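**Kubo, celda de dos brazos de Westano.** Ficha de equipo, revisada el 20 de noviembre de 2025

Kubo es la celda de sobremesa que montamos para talleres pequeños donde hay que recolocar, sujetar y presentar piezas muchas veces al día. Lleva dos brazos sobre un mismo raíl de aluminio y los dos trabajan sobre el mismo suelo, así que una tabla que a un brazo solo se le iría de lado la pueden tomar entre los dos. ¡Y eso cambia mucho lo que se le puede pedir!

La primera que salió de nuestro taller está en Plinano, en una empresa que prepara pequeños decorados y expositores. Allí los tableros se mueven entre objetos de todo tipo (atriles, micrófonos, piezas de puzle), y la gente de montaje pasaba buena parte del turno sosteniendo cosas mientras otra persona ajustaba.

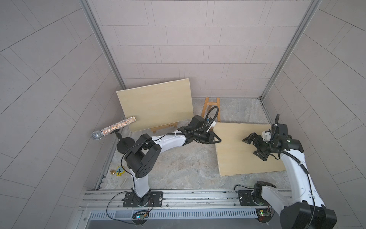 Lo que más nos contaron después de las primeras semanas fue lo de las manos libres. Quien antes sujetaba ahora prepara el siguiente encargo, revisa cantos o decide cómo va a quedar el conjunto, que es la parte del oficio que a casi todos les gusta. El puesto sigue siendo suyo: la persona enseña la tarea, la corrige y la para cuando quiere. En Plinano fueron ellos quienes pidieron cambiar el orden de trabajo y poner antes los tableros y después lo menudo, y tenían toda la razón.

También hay cosas que cuestan. Los primeros días se va más despacio que a mano, y conviene contarlo en el taller antes de enchufar nada. Recomendamos que aprenda a manejarla todo el equipo de montaje, con turnos cortos, y que la hoja de tareas la escriban ellos con sus propias palabras.

## Qué incluye

- Dos brazos con pinza negra de dos dedos
- Raíl de aluminio compartido, con placas de montaje atornilladas
- Recinto de tres paredes con postes de aluminio en las esquinas del fondo
- Rejilla de ventilación frontal
- Software Trasonmont para enseñar y repetir tareas (en español)

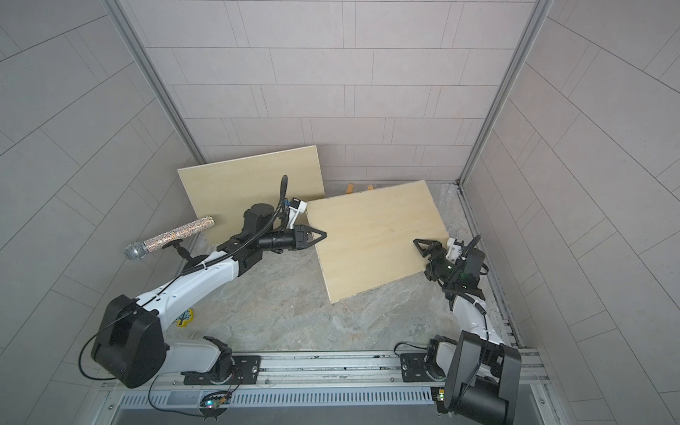 *Kubo en Plinano: las dos pinzas sobre un mismo tablero.*

## Datos prácticos

| Concepto | Valor |
|---|---|
| Referencia, celda completa | 2.789 |
| Referencia, celda sin recinto | 2.102 |
| Formación en el taller | 90 minutos por grupo |
| Tareas repetidas en Plinano hasta esta revisión | 3.225 |

La formación se da en el propio taller y con las piezas de cada casa. Traed las raras, las que siempre se resbalan, ¡son las que más enseñan!

En diciembre sale la nueva versión de Trasonmont, con la pausa desde cualquier pantalla que nos pidieron los turnos de tarde. Las celdas ya instaladas se actualizan sin coste. Para pedir una visita o probar Kubo con vuestro material, escribid a Westano indicando el tamaño de la pieza más grande y de la más pequeña.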